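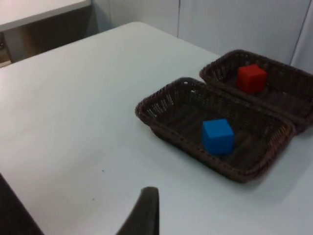

Oona Ojala would put baskets in every room of a house if she were allowed to, and she would make nearly all of them shallow. Deep ones, she told me, are where things go to be forgotten.

September
By the features desk

Ojala has been helping families in and near Granilville to sort out their playrooms for long enough that she no longer advertises. Most of her work is small. She comes for a morning, sits on the floor, tips things out and asks what is used. She sells nothing and has no shop. What she does have is a strong opinion about how toys should be kept, and it starts with low, open baskets, one kind of thing in each.

We met at her house at ten in the morning, at a table she had cleared for the purpose. I had expected to hear about labels and shelving. She wanted to talk about building blocks.

"Blocks are the best thing to begin with," she said. "They don't break, they don't have parts, and a child of two can see where they go. If you can't get a system working with blocks you won't get it working with anything else."

Her usual way of beginning is with two baskets and one colour for each. A red block goes in one and a blue block goes in the other. The parent puts in the first of each while the child watches, and then says nothing at all. The rest of the blocks are on the floor or in a heap at the end of the table.

"You leave the one block in there as the sign," Ojala said. "People ask me whether they should tape a picture on the front. You can if you like. But the block is already a picture of a block. I'd try it without the tape first."

I asked how long it takes for a child to understand. She said it varied a great deal and that she had stopped giving parents an age. Some children sort by colour straight away and then lose interest. Others spend a week moving everything from one basket to the other and back again. She regards both as normal. The one thing she asks adults not to do is correct a block that has gone in the wrong place while the child is still sitting there.

"Do it after bedtime if it bothers you. It usually bothers the adult a lot more than it does the child."

Ojala came to this by way of a job in the stockroom at Prendard, a mail-order firm where she packed buttons and small hardware. The shelves there held 2,000 trays, all open at the top, and she learned to find things by looking down into them. When her own children were small she bought a toy chest with a lid, as her mother had done, and found that the floor was covered every evening because everything had to come out before anything could be found.

"I'd spent years working with trays and then I went home and used a chest," she said. "It took me far too long to see it. I gave the chest to my brother and he keeps logs in it."

She prefers woven baskets to plastic boxes, though she admits that part of this is taste. A woven basket is light enough for a small child to pull along, and it is quiet when a block is dropped into it. It also looks reasonable in a sitting room, where many families have to keep their toys. Against that, it collects crumbs. She turns hers upside down over the back step and taps the base, and once in a while goes over the weave with a dry nailbrush. She does not soak them. One that she left in the bath overnight, years ago, dried out of shape and has rocked on its base ever since.

The colour of the basket is another matter on which she has firm views. She likes a dark brown. Toys are mostly bright, and a bright toy in a dark basket can be seen from the door. She has tried white baskets and found that yellow blocks more or less vanished in them. Patterned linings she takes out and uses for something else.

"I've got a drawer of those linings," she said. "I made peg bags out of a few. If anyone wants the rest they can have them."

The height of the sides matters more than the length or the width. Ojala's rule is that a child should be able to reach the bottom without leaning over the rim, and should be able to see the bottom when standing back. She does not care whether the corners are square or rounded, except that rounded ones are kinder to shins and to skirting boards. She does want both baskets in a pair to be the same. If one is larger, she says, children begin to sort by how much fits and the colours are forgotten.

I asked whether all this was a lot of fuss over a few blocks, and she agreed that it might be. Plenty of families manage with a cardboard box. She went to one house in Ekent where the parents had bought 27 matching baskets before she arrived and filled every one of them, and she spent the morning persuading them to put most of them in the loft.

"They'd done a lovely job," she said. "It was all very neat. But there was one for farm animals and one for zoo animals, and then a row about where the duck lived. I said to them, have one for animals."

She now suggests that no family start with more than two baskets, and that a third is added only when there is something left on the floor every night that plainly belongs together. For most people this turns out to be cars. Puzzles she keeps apart, on a tray, as the pieces get under everything else.

We moved on to tables. Ojala thinks the sorting should be done at table height at least some of the time. Parents who kneel on the floor get tired and cross, and a child standing at a table uses both hands. A plain white top suits her best, again because things show up against it. Her own is wiped down and left bare, and she says visitors sometimes ask whether she is about to move house. She puts the two baskets side by side, nearly touching, with the long sides together, so that a child has only a short way to reach between the two.

"If you put them at opposite ends they have to walk," she said. "Some of them like the walk – then it's a different game, and a good one – but it isn't tidying any more."

Her sessions cost 40 for the morning, whatever the size of the house, and she has not put the price up for some time. She is often asked to write a book. A friend who runs the Symonenko nursery has offered to type it if she will talk, and they got as far as one chapter, on puzzles, before the summer. Ojala does not expect to finish it. There are too many books on the subject already, in her view, and several of them are on the floors of the houses she visits.

Before I left I asked what she would say to a parent who had tried baskets and given up. She thought about it for a while.

"I'd ask how many things were in them," she said. "Usually they've filled them to the top on the first day, and then the child tips the whole lot out to get at one block, and everyone's upset. Take nearly all of it out. Start again with one in each and see what happens by the weekend."

And if nothing happens by the weekend?

"Then leave it a month. Put the baskets away and have the blocks in a heap. They'll still be blocks."

She walked me to the door by way of the sitting room, where a third basket stood beside the sofa. It had newspapers in it, and she said she had been meaning to go through them.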